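Boletín del taller Farnmont
Noviembre

El cable que nos hizo sospechar de todo lo demás

Bueno, ya sé que en el número anterior prometí hablar de la mudanza del almacén, pero eso va a tener que esperar, porque llevamos semanas con la cabeza metida en un fallo del Dretwood y quiero contarlo mientras me acuerdo de los detalles. Varios me habéis preguntado por correo qué pasaba con la célula de los dos brazos y por qué había una cinta de «no encender» pegada en el interruptor. Pues pasaba esto.

Para quien se incorpore ahora: Dretwood es nuestro proyecto de plegado con dos brazos. Uno sujeta, el otro recibe, se pasan una lámina fina y la van doblando. Parece una tontería y es un infierno, porque la lámina no se está quieta y porque los dos brazos tienen que ponerse de acuerdo en un espacio muy pequeño. En agosto hicimos una tanda de 375 traspasos y salió tan bien que nos fuimos a cenar (gracias otra vez a Tayla Rewi, que eligió el sitio y encima pagó los postres).

Después del verano empezaron los tirones. El brazo izquierdo llegaba al punto de encuentro, agarraba su lado y, de repente, daba un saltito hacia atrás. Muy poca cosa, pero con los dos brazos tirando de la misma pieza, muy poca cosa es una lámina rasgada o una muñeca forzada. Y no lo hacía siempre, claro. Podía pasarse una mañana entera portándose como un ángel y fallar en cuanto entraba una visita. 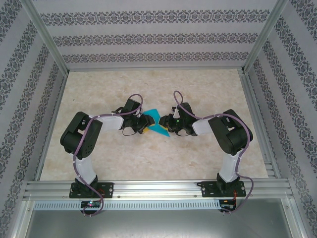

Los dos brazos del Dretwood en pleno traspaso, con las pinzas casi tocándose sobre la lámina azul.

Lo primero que hice fue echarle la culpa a la calibración, que es lo que hago siempre. Recalibré el izquierdo, recalibré el derecho, volví a medir la distancia entre las bases sobre el raíl y perdí un día y medio. El tirón seguía allí. Luego le eché la culpa al programa (perdón, Arnulfo) y Arnulfo Condori me contestó con mucha paciencia y un archivo de registro enorme en el que se veía que la orden de retroceder no la daba nadie. El brazo recibía una posición y se iba a otra.

Ahí fue cuando empecé a mirar los cables. Fijaos en el recorrido que hacen los morados: van por todo el brazo, suben en un arco por encima de la pinza y bajan más allá de la base hasta una plaquita que está debajo del raíl. Ese arco lo dejamos generoso a propósito, para que el brazo pudiera estirarse sin tensarlo. El problema lo teníamos en la otra punta. Cuando el izquierdo se estiraba hacia el centro, el cable tiraba un pelín del conector de la placa, y con los días el conector había cogido holgura. Un microcorte, el servo perdía la comunicación un instante y al recuperarla leía una posición vieja. De ahí el salto.

¿Cómo lo encontramos? Pues moviendo el cable con un palito de helado mientras Arnulfo miraba la pantalla y gritaba «¡ahí!». Ingeniería de primera. Cambiamos el conector por uno con pestaña, pusimos una sujeción nueva junto a la base y repetimos la prueba: 280 traspasos seguidos sin un solo tirón. Me habría gustado llegar a los 1.000 antes de escribir esto, pero el boletín tiene fecha de cierre y yo también tengo casa.

Ahora viene la parte que me preocupa más, y por la que al final pusimos la cinta en el interruptor. Durante uno de aquellos saltos yo tenía la mano dentro. Estaba recogiendo un recorte, con los brazos «parados» (entre comillas, porque estaban energizados y manteniendo la posición), y el izquierdo pegó el respingo. Me rozó los nudillos y no pasó de ahí, son brazos ligeros. Pero yo había dado por hecho que un brazo al que nadie le manda moverse no se mueve, y llevaba semanas viendo lo contrario con mis propios ojos. Lo apunté en el cuaderno de incidencias y le mandé copia a Stistivel, que nos lleva la revisión de seguridad.
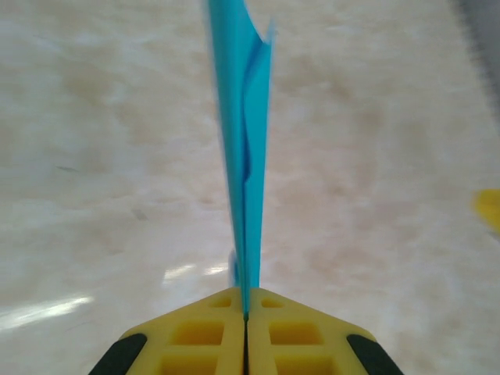

Jimena Echarte
Responsable de montaje y pruebas, taller Farnmont

Sigo, que me queda lo de las pinzas. Mientras buscábamos el fallo del cable revisamos también el agarre, por si el tirón venía de una lámina que se soltaba y volvía a engancharse. No venía de ahí, pero nos sirvió para ver cosas que desde fuera no se aprecian. Los dedos amarillos pinzan la lámina por una zona muy estrecha y todo lo demás queda suelto, haciendo bandera y doblándose por donde quiere. Con el brazo en movimiento, esa bandera le puede tapar media vista a la cámara de la muñeca. Arnulfo quiere agarrar más cerca del pliegue, yo quiero ir más despacio, y todavía estamos discutiéndolo.

Lo que sí hemos cambiado ya, y os pido que lo respetéis aunque solo paséis a saludar:

Nadie mete la mano en la célula con los servos alimentados. Ni para un recorte, ni «un segundito».

Si un brazo pierde la comunicación, aunque sea un instante, ahora se queda en pausa y hay que rearmarlo a mano. Es un rollo, lo sé.

Cada 100 traspasos se comprueban los conectores de las dos placas y se firma en la hoja.

El derecho no ha fallado nunca, pero le hemos puesto el mismo conector. Los viejos los tengo guardados en una bolsa en mi mesa, por si alguien del grupo Hanrahan quiere echarles un vistazo; me dijeron que ellos tuvieron algo parecido y que lo arreglaron con brida y fe.

La semana que viene retomamos las pruebas largas. Si alguien se apunta a vigilar un turno, que me escriba, hay café. Y lo de la mudanza del almacén, en el próximo número, de verdad.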